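Galería: caja clasificadora de plástico con tapa abatible

Ficha gráfica de la caja de compartimentos incluida en el catálogo de pequeño almacenaje de Prerau. Referencia interna 769. Se destina a tornillería menuda, terminales, juntas y piezas de repuesto que no requieren cierre estanco. Selección y textos: Mélanie Wong.

Las cajas de esta serie se archivan por referencia, sin distinguir lote. Las etiquetas se colocan en la pared frontal; sobre la tapa dificultan la lectura del contenido.

1. Caja sobre tablero blanco

Plástico transparente con tinte gris. La tapa es lisa y las paredes interiores se distinguen a través del material como líneas tenues. Para el inventario visual conviene un fondo claro y mate. 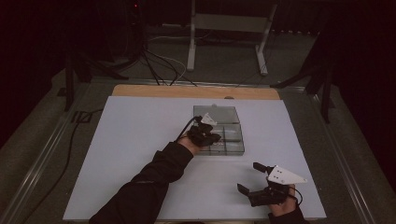 2. Interior y distribución

Planta rectangular de poca altura. Un separador longitudinal y dos transversales forman seis compartimentos, tres por fila. Los transversales tienen el borde superior ligeramente curvo. La tapa va unida al borde posterior y lleva una pestaña redondeada hacia la mitad de su canto.

Antes de asignar contenido se comprueba que la pieza más larga cabe tendida en el compartimento. Las gomas elásticas se guardan aparte, en la bandeja 12 del armario Olley. 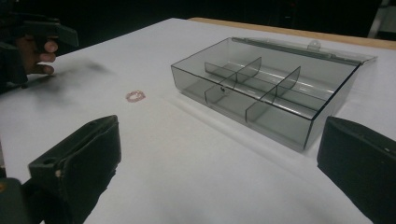
Caja abierta con los seis compartimentos vacíos; a la izquierda, una goma elástica rosa.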